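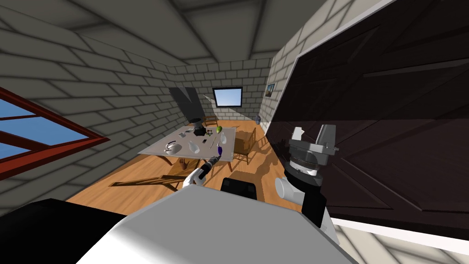
Simulated room with brick walls and a small window at the far end.

Hunton Council: Public Questions and Petitions FAQ

Who can submit a question to full council?
Anyone who lives, works or studies in the Hunton area, including the parish of Mirby. Questions from organisations must carry the name of one person who will attend or nominate a substitute.

What is the deadline?
Noon, 3 working days before the meeting. Late questions are held over to the next ordinary meeting unless withdrawn in writing.

Is there a length limit?
Yes. A question may not exceed 245 words, including any preamble. Longer texts are returned unedited.

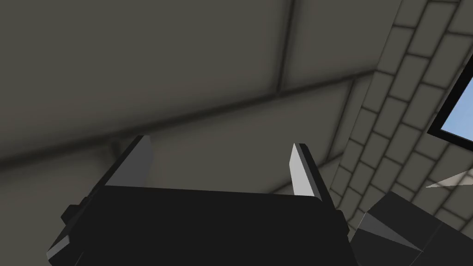
Supplementary questions are allowed, one per questioner, and must arise directly from the answer given. The chair's ruling on this is final.

Can a question be refused?
It can be refused if it is defamatory, concerns a live planning or licensing application, names a junior officer, or repeats a question answered in the previous six months. The reason is given by email.

How many signatures does a petition need?
A petition with 32 valid signatures is reported to the relevant portfolio holder. One with 319 or more is placed on the agenda for debate. Each signatory must supply a full postcode.

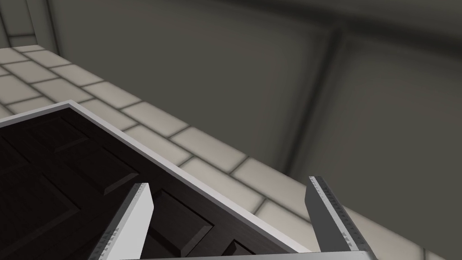
Paper and online signatures may be combined, but duplicates are removed and only the first is counted. The lead petitioner has five minutes to speak.

Does the Stedard ward boundary change affect existing petitions?
No. A petition is assessed against the boundaries in force on the day it was opened. New petitions follow the revised map from May. 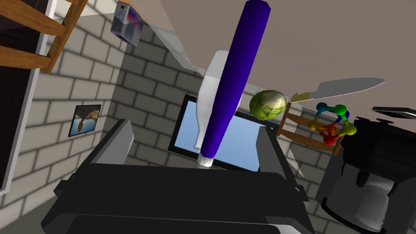
Ward councillors on both sides of the old boundary are notified where a petition names a street that has moved.

Where are answers published?
With the minutes, normally within ten working days. Written answers are sent to the questioner first.

Where is the report on the Priedītis contract?
Under Procurement, Closed Items. The annexes are exempt and cannot be requested through this procedure.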